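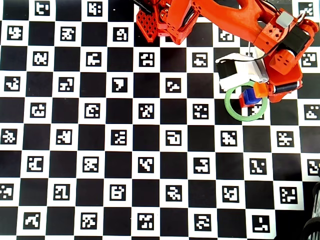

Checks, squiggles and the green ring, Sunday.

Home from Wistudbridge before dark, cold feet, toast for tea. I'm still not sold on the board. The Isito catalogue calls it "restful in use", and whoever wrote that has never spent a Sunday arvo looking for a dropped black screw on it. The white squares each have their own blocky little pattern, the black ones don't, and after a while the whole lot swims. It cost $148 plus 21 for the courier. I could have bought a decent bookcase, and we need one more.

The tidy-up went the way I said it would. We had the Shevchuk labels, 200 to a roll, and the idea was that every tub on the shelves would get one and then things would go back where they came from. I did fifteen tubs before lunch. By three o'clock two of them had the wrong lids on and the cable tub had become the tape tub again. I don't believe a label has ever made anyone put anything away. My own kitchen drawer at home says BATTERIES and is full of takeaway menus.

Swept under the bench as well. Found the good scissors, a biro and the small Allen key I'd accused the Zasberg crowd of walking off with. I'll have to say something about that, I suppose. Maybe not this week.

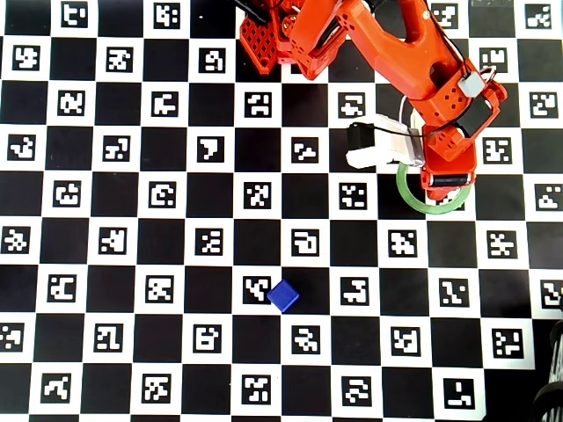 What bothers me about a patterned surface is how it hides the mess and shows it at the same time. Pale fluff vanishes on one square and looks dreadful on the next. I wiped the whole thing over with the blue cloth and couldn't have told you if it was cleaner. Colour is another matter. I'd grumbled for weeks about the orange, thought it looked like a kids' play centre, but against all those checks the orange and the green ring are the only things my eyes can settle on. So I may have to give ground there – on colour only. If I do the bins over, it'll be with a strip of bright tape on each and no words at all.

Rubbish went out, two bags. The kettle needs descaling and I've put vinegar on the list, though the last bottle did nothing I could see. There's a plan for a second shelf unit, same make, same flimsy pegs. I said I'd think about it. I've thought about it on the bus and the answer is still no.

Must take a torch next time, the far corner is hopeless after four.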